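Keeping Old Desktops in Service: A Conversation with Kourosh Ghaffari
April 15, 2018

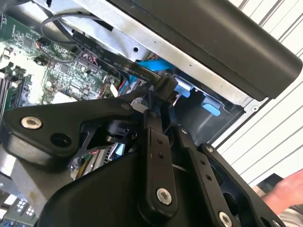 The Asdale refurbishment workshop returned 1,254 desktop computers to local schools last year. Kourosh Ghaffari, its bench supervisor, has held the post for nine years.

"Most of what reaches us is sound," he said. "A connector has worked partway out, or a memory module is badly seated."

Ribbon cables receive particular attention. "Hold the connector, never the cable," Mr. Ghaffari said. "The small header wires are worse -- we write down every position before we unplug one."

Applications for the September allocation are open to all schools in the district.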